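Teleop demos in sim: how many is enough?
Posted by wavby_nut, 23/02/2019
14 replies | 6 shares

wavby_nut wrote:
Finally got my pick-up task going in the Lodico sim and I'm stoked! I'm driving the arm with a 3D mouse, recording every run, then training on the lot. Up to 378 demos so far. The task is "grab the thing you're told to and leave everything else alone", so I've cluttered the table with odd shapes on purpose. 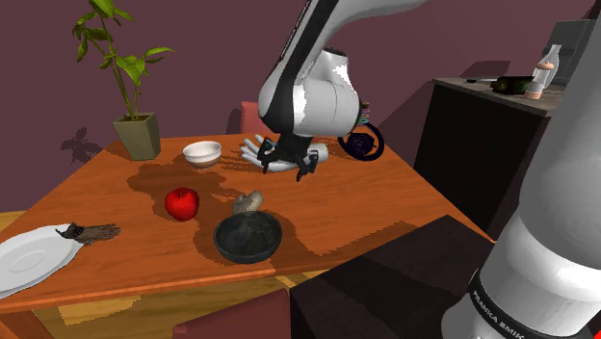 Franka over the dining table, gripper just above the hand model. Apple, mushroom and mortar are in the middle.

The apple I can get nearly every go now. The mortar is a proper pain, that thick rim is wider than it looks and I keep clipping it on the way in. My question: do I keep going to 2,000 or is that overkill?

drodmont_dave wrote:
Love the table! I'd stop at 378 and train something tonight. You'll learn more from watching it stuff up than from another week on the mouse. We did 3,000 on the Drodmont drawer task and most of them were near enough the same demo.

su_later wrote:
Disagree with Dave. Mouse demos are jerky and you need plenty to wash that out. What colour is your lighting, by the way? Those dark patches on the tabletop would worry me if the policy is learning from pixels. Move the light between runs.

wavby_nut wrote:
Ooh, good shout on the light. It's been fixed the whole time. Will randomise it tonight.

kinaesthetic_kev wrote:
This is why I still reckon you should guide a real arm by hand. You feel the contact, so you slow down at the right moment without thinking. On a mouse you're guessing at depth from a flat screen.

drodmont_dave wrote:
Sure Kev, but then your own arms are in every camera view and you've got to mask them out. Teleop gives you clean footage.

kinaesthetic_kev wrote:
Record the joint angles, step back, play it back for the cameras. Done it since August, works a treat.

su_later wrote:
Until someone bumps the apple between passes :)

wavby_nut wrote:
Ha! OK, plan is to train on what I've got, then do 3 sessions of nothing but mortar grabs with the light moving. Will post the curves.

Recent threads
- Lodico gripper friction settings
- Best 3D mouse for left-handers?
- Replaying joint logs at half speed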